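Handheld grippers: ridged pads vs. flat pads on small cartons

Forum: Grippers and End Effectors
Replies: 6

benchrat_528
We have been running the Altix pads against a flat set from Jendix for most of May. Same handles, same person on the trigger. The flat ones slip on coated cardboard if you grab near a corner. The ridged ones hold, but they leave marks on soft packaging. Anyone else see this?

torquewrench
Marks, yes. Slipping, no. I did 126 picks with flat pads and dropped very few. How hard are you squeezing?

benchrat_528
Full trigger. I lift by one end and let the rest hang, so there is a fair amount of twist on the pads.

torquewrench
Then that's your problem. Grab it in the middle.

lowgear
Disagree. You can't always get to the middle on a crowded table. Picking by the end is a fair test and I'd keep it in.

Mayrhofer_fan
Is the camera on the tool the wide one? I had trouble judging the gap between the fingers with mine until I moved the mount back 7 mm.

benchrat_528
Wide, yes. You get used to the curve at the edges. View from one tool while the other has a carton by the end, blue pads on both:
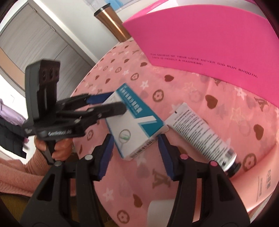 Reply 6
lowgear — posted 4th June
Good, that's the kind of grab I meant. I'd add a squeeze tube to the list too. Ours went into the Skodencombe set and it was harder than any box, the flat end especially.

torquewrench
Fine, I'll rerun mine with end grabs. Still think the ridges are too deep for thin card. Will post numbers for both pads when I have them.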